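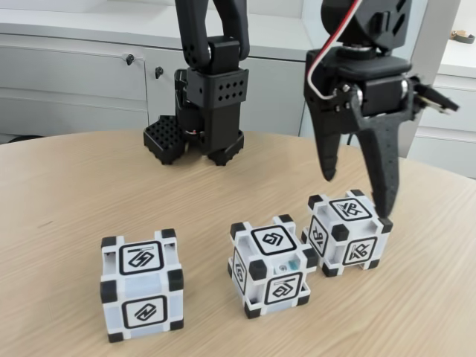
Clear tables. I want to argue for clear tables, and I want to do it fast because I have to be out of the house by 4.

Everybody I know has a table they can't eat at. Mail, chargers, a bag of onions, the thing that came off the blinds. We call it the kitchen table out of habit. It's a shelf with chairs.

My rule, for what its worth: a few things on the top, and only things being used right now. Two, if I'm strict. A cup and a book. A cutting board and a bowl. Then they go away and other things come out. Cabinets and drawers exist. White ones, ugly ones, the one that sticks. Use them.

I know the other side. When we lived in Cusham the neighbors thought a bare table meant you were moving out, or selling. A full table is a lived-in table, people say. Fine. But lived in by who? Last April I moved some 300 pieces of paper off mine, and I'd like to report there was one I needed. There was not. There was a Grokotora warranty for a blender I gave away, and a bill for $6.52 from the pharmacy in Nadar, paid.

And it isn't about being neat. I am not neat - look in my car. It's that a pale wood top with nothing on it makes you want to start something. Dough. A puzzle. Blocks with the kid, plain ones, no letters, no instructions. You line up a few and knock them over and line them up again. Try that between a toaster and a stack of catalogs.

Voledach sells a desk organizer with 2 trays and a slot for pens. I owned it. It organised nothing, it just gave the junk a nicer address. Same with baskets. A basket on a table is still stuff on a table.

So clear it tonight. Don't sort, that's the trap, sorting is how you end up reading old birthday cards at eleven. Put the whole pile in a drawer and shut the drawer. Wipe the wood down. Leave one thing out if you can't stand it.

Mine has a lemon on it at the moment. The lemon can stay till supper.

Contact | Copyright, all rights reserved | Back to top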